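Clendon Music Publishing - Catalog Metadata Inspection
Checklist w/ comments
Date: 2018-01-24
Catalog checked: Dultora (acquired songs, first delivery)
Works on file: 1,326
Works fully checked: 1,229

Mark each line OK / FIX / N/A. Comments in the space under it. Don't leave blanks, the Skarnel import reads a blank as OK and we get burned.

1. WORKS AND TITLES

1.1 Every work has a main title - OK
No gaps.

1.2 Alternate titles listed - FIX
Lots missing. Anything released in Japan went out under a second title and only the Tsuji side has it. Get their list before we register anything over there.

1.3 No duplicate works - FIX
Same song in twice where one has "The" in front and one doesnt. Merge, keep the older work number. Do not delete the newer number, park it as a cross reference. Statements still come in on it.

1.4 Instrumentals and remixes tied back to the parent work - OK
Mostly fine. Club mixes are filed as recordings, correct.

2. WRITERS AND SHARES

2.1 Shares add up to 100 - FIX
5 works over 100. All co-writes from the last writing camp. Looks like the two sides each claimed the producer's piece. Hold these, no registration until split sheets are in.

2.2 Signed split sheet on file - FIX
495 works with no signed sheet. Old deal, some of it was handshake stuff. Not going to chase every one. Start with whatever earned last year and go down from there. The rest can sit with a flag on it.

2.3 Writer ID number present and matches the name - FIX
Two writers w/ the same last name got swapped on a whole album. Fixed in our file, NOT fixed at the society. Need to send a correction.

2.4 Writer's society listed, with start date - OK
One writer moved societies in April. Old works stay where they were, new ones go to the new one. Notes added.

2.5 Arrangers only credited on public domain works - OK

3. RECORDINGS

3.1 Recording code on every released track - FIX
Live EP has none at all. Ask the label. If they never assigned codes they need to do it, we can't.

3.2 One code per recording - FIX
Remaster carries the same code as the original. Depends how much was changed, label's call. Asked, no answer yet.

3.3 Recording linked to the right work - OK
Spot checked off the top earners. Cover versions linked right too, suprised.

3.4 Track lengths filled in - OK
A few show 0:00. Harmless for us but the cue sheet people will kick them back. Fill in when you're in there anyway.

4. TERRITORY AND TERM

4.1 Territory set for each work - FIX
Default came over as World on everything. Wrong. Japan is out, Tsuji keeps it till their deal ends. Change in bulk, then check by hand on the co-writes.

4.2 Sub-publisher entered where there is one - FIX
See 4.1. Same job, do them together.

4.3 End dates and collection period - FIX
End dates ok. Collection period blank. It's in the contract, last page of the schedule, easy to miss.

4.4 No overlap with previous owner's claim - FIX
Previous owner still showing as claimant in several places. Letter of direction went out, not everybody acted on it. Resend with the work list attached - first one went without.

5. FILES AND BACKUP

5.1 Contracts scanned, readable, all pages - OK
One amendment scanned upside down. Readable. Leave it.

5.2 Lyrics on file - N/A
Not part of this delivery.

5.3 Export opens clean in Skarnel - FIX
Accents are breaking. Names with an accent come through as question marks. Save the export as UTF-8 and run again. Check names by eye after, dont trust the row check.

5.4 Backup copy made before any bulk change - OK
Done twice. Do it again before 4.1.

RESULT

Not passed. Can go to partial registration on works with no open FIX in section 2 or 4. Everything else held.

Order of work: 5.3 first, then territory, then the over-100 shares, then split sheets. Titles last, except the Japan ones.

Recheck when the Tsuji list comes in. Use a fresh copy of this form, don't type over this one - the comments are the only record of why things were held.

Still open from last inspection: society correction for the swapped writers, label answer on the remaster, schedule page for the collection periods.
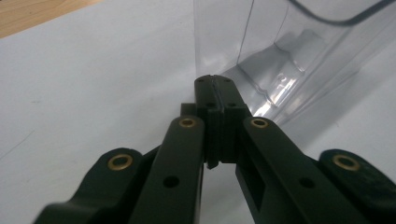 Dark green gripper, fingertip pads together by a clear plastic container.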